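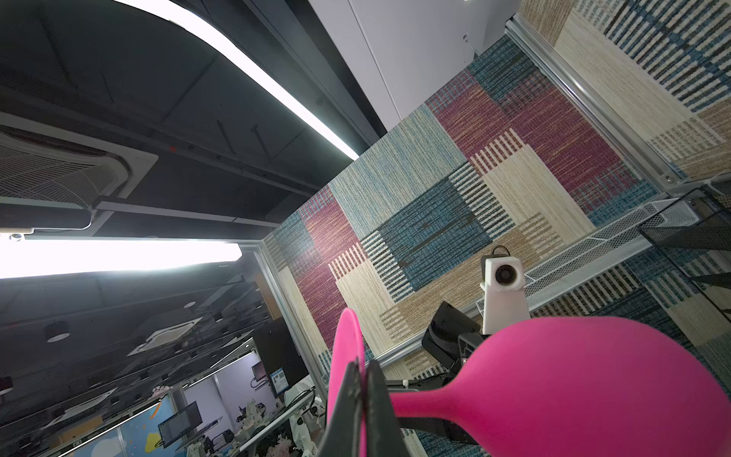
4　器物の「首」はどこから始まるか

4.1　問題の所在

日本語の話者は、瓶に首があることを疑わない。徳利にも花瓶にも首があり、その下には肩があり、肩の下には胴がある。底に近いあたりは腰と呼ばれ、急須には口がつき、鍋には耳が生える。器物はほとんど人間であるが、なぜか膝だけは授けられていない。本節では、この身体部位の転用のうち「首」を取り上げ、話者がどのような輪郭を「首」と呼び、どこで呼ぶのをためらうかを検討する。

先行研究における「首」の扱いは、おおむね冷淡である。岡部英明（Hideaki Okabe）の分類では、「首」は「上部の開口に隣接する狭窄部」と定義されている。簡潔で美しい定義だが、ギターの首には開口がない。電気スタンドの首にもなく、岡部はこれらを「周辺例」として脚注に送った。脚注はその後の改訂のたびに伸び、最新の版では本文より読みごたえがある。Naima Kabbajは逆に、開口を条件から外し、「二つの部分をつなぐ細い部分」であれば首とみなす立場をとる。この立場に従えば砂時計は首だけを売り物にする商品になり、鉄アレイの握りも首になる。筆者の周囲で鉄アレイの首をつかんだ経験のある者は見つからなかった。

両者の対立は定義の広さをめぐるものに見えるが、筆者の関心は別のところにある。話者は定義を参照して「首」と言うのか、それとも、ふくらみが細くなっていくのを見ると、つい言ってしまうのか。

4.2　輪郭と呼称

図2のピンク色の物を例にとる。丸く大きくふくらんだ部分があり、それが首に向かって細くなっている。筆者はいま「首」と書いたが、別の語を探して半日を費やした末のことである。「細部」と書けば意味が変わり、「狭窄部」と書けば医者に行きたくなる。「くびれ」は有力な候補だったものの、くびれは両側にふくらみを要求する語で、片側が何であるかによって座りが悪くなる。

図2　丸くふくらんだ部分と細い部分をもつ、ピンク色の物。左側に薄く平たい縁が立って見える。

図2で厄介なのは、むしろ縁のほうである。薄い円盤のへりのように見える部分を、日本語の話者は何と呼ぶか。候補は「つば」「ふち」「えり」で、このうち「えり」は、首の存在をすでに認めた者だけが使える語である。ある部分を「えり」と呼んだ話者が、後になってその隣を「首ではない」と言い張るのは難しい。身体部位の語は一つずつ選ばれるものと考えられてきたが、衣服の語まで巻き込んで、まとめて採用されている可能性がある。以下、これを「一式採用」と仮に呼ぶ。もっとよい名前を思いついた査読者は連絡されたい。

4.3　資料

用例はGallegos生活語資料から採った。家庭用品の使用者による投稿を集めた資料で、文体は不ぞろい、誤字は豊富、感嘆符は無尽蔵である。このうち「首」が器物の一部を指す770例を対象とした。「首をかしげた」「首を長くして待った」の類は除いてある。除く作業には思いのほか時間がかかった。投稿者は商品の首が折れたと書いたその行で、自分の首もかしげるからである。

比較のため、食器の卸を営むGrindineの商品目録から、説明文を200件抜き出した。目録の文章は専門の書き手によるもので、誤字がないかわりに感情もない。ここでの「首」はほぼ例外なく瓶と徳利に限られ、ほかの品では「ネック部」と書かれている。「首部」という表記も見られるが、読み方は書き手にもわからないらしく、問い合わせには丁重な謝辞だけが返ってきた。

判定は筆者とThu Kiềuの2名が独立に行い、食い違った用例は協議した。協議の大半はじょうろに費やされた。じょうろの注ぎ口は長く、細く、しばしば曲がっており、投稿者はこれを「首」とも「口」とも「鼻」とも呼ぶ。一つの投稿のなかで三つとも使った者もあり、これは最終的に首の用例として数えたが、Kiềuはいまも同意していない。

4.4　観察

投稿資料に見られる「首」の用法は、次の二つの傾向を示した。

第一に、首は壊れたときに現れる。無事に使われている器物について、投稿者は首のことを書かない。首が「折れた」「もげた」「ぐらつく」「回らない」といった述語とともに、それまで意識されていなかった部位が急に名を得る。掃除機の首がその典型で、購入直後の投稿では「ヘッドの付け根」と慎重に呼ばれていたものが、故障を報告する投稿では迷いなく首になる。人間の首についても、寝違えた朝までその存在を忘れているという話はよく聞くが、本稿の扱う範囲を越える。

第二に、首はつかむ場所である。「首を持つと安定する」「首のところを握って振る」のように、手の動作を伴う用例が目立つ。Alby Prendergastはかつて、器物の部位名は見た目よりも扱い方によって決まると論じ、見た目を重んじる論者から手厳しい批判を受けた。批判の根拠は、キリンの首をつかむ者はいないというものだった。キリンは器物に含まれないので、この反論がなぜ十数ページにわたって真剣に検討されたのか、筆者には説明できない。

両方の傾向は、細い部分が弱く、また手に収まりやすいという平凡な事実から導ける。ただし平凡な事実だけでは「取っ手」との区別がつかない。急須の取っ手も細く、折れやすく、つかまれるが、首とは呼ばれない。ここで必要になるのが連続性の条件である。ふくらんだ胴からなだらかに細くなるものは首に、胴に別のものが取りつけられたように見えるものは柄や取っ手になる。継ぎ目があるかどうかは問題にならず、あるように見えるかどうかが問題になる。

4.5　例外

例外は5類型に分けたが、紙幅の都合で二つだけ述べる。

一つはこけしである。こけしには頭があり胴があるので、首は当然あるべき位置にある。にもかかわらず、投稿者はこけしの首をめったに話題にしない。話題にするときは「首を回すとキュッと鳴る」という一点に集中する。もともと人の形をしたものに首があるのは当たり前で、書くに値しないのだろう。身体部位の語は、身体に似ていないものに対して最もよく働くという皮肉な結果になる。

もう一つは、首が移動する事例である。細長い調味料入れについて、立てて使う投稿者は蓋の下を首と呼び、逆さに立てて使う投稿者は同じところを「足もと」と書いていた。品物は同一で、輪郭も変わらない。Kabbajの定義ではどちらも首になるはずだが、逆立ちした容器は首の権利を失うらしい。一方、横に寝かせた瓶の首はいつまでも首である。寝ている人間の首が首であることを思えば納得できるが、逆立ちした人間の首が足もとになったという報告は、管見の限り見当たらない。

この非対称について、Anitha Thomasは、容器の上下は中身の出る向きで決まると指摘している（私信）。これに従えば、逆さに立てた調味料入れは中身の出口が下にあり、話者は首より先に「下」を見ていることになる。魅力的な説明である。難点は、Thomas自身が私信の末尾で、自宅のケチャップには当てはまらないと書き添えていることである。

4.6　一式採用の検討

4.2で述べた一式採用に戻る。「首」を用いた投稿のうち、同じ器物に「肩」「胴」「腰」のいずれかを併用したものを調べると、瓶と壺に併用が集中し、家電にはほとんど見られなかった。扇風機には首があり、首を振ることまで許されているのに、肩をもつことは認められていない。羽根の下に頭があるのか顔があるのかについても、投稿者のあいだに合意はない。

したがって、一式採用は陶磁器とガラス器に限って成り立つと見るのが妥当であり、筆者が当初期待した一般原理にはならない。「えり」の用例も期待したほど集まらず、確実なものは花瓶に偏っていた。残りは本物の襟、つまり花瓶を拭いたシャツの話である。図2のような縁を話者がどう呼ぶかは、投稿資料だけでは決められない。次節では、図版を見せて自由に呼ばせる課題の手順と、その回答に現れた「なんか出てるとこ」という表現の処理について述べる。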